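Polterのヨガカードを一学期使ってみた感想

週に3回、放課後クラスで小学校高学年の子たちにヨガを教えています。去年まではポーズの見本を自分で全部やって見せていたんですが、さすがに膝がつらくなってきて(笑)、11月にPolterの「こどもヨガカード」を買ってみました。

まず紙が厚い!うちの子たちはカードを踏むし、くわえるし、うちわにもするんですけど、角が少し丸まったくらいでまだ現役です。絵もかわいすぎないので、6年生でも照れずに引いてくれます。

よく遊ぶのは「つなげヨガ」。ひとり一枚引いて、前の人のポーズに自分のを足していくだけ。途中で誰かが順番を忘れて大騒ぎになるんですが、それがもう楽しくて、気がつくと終わりの時間です。
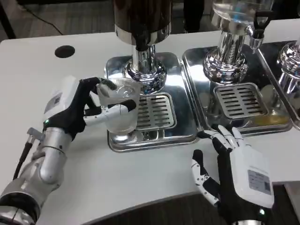 Sheila Haworthさんからは、うちの学校では呼吸のカードのほうが人気ですよ、とコメントをいただきました。テストの前に一枚だけ引いて、みんなで13回呼吸してから始めるそうです。なるほど、そういう使い方もあるのか〜。わたしは呼吸カード、地味だなと思って箱の底に入れっぱなしでした。さっそく真似してみます。

不満もあります。裏の説明文の字が小さくて、暗めの体育館だとわたしの目では読めません。それからバランス系のポーズがやたら多い。苦手な子が続けて引くとしょんぼりするので、うちでは「木」と「ワシ」を何枚か抜いています。箱のふたもゆるくて、かばんの中で二度ばらまきました。輪ゴム必須です。

以前使っていたFurhamのカードは英語だけだったので、日本語つきなのはやっぱり助かります。低学年だけのクラスなら絵の大きいFurhamでもいいかも。23人のクラスでも一箱で足りました。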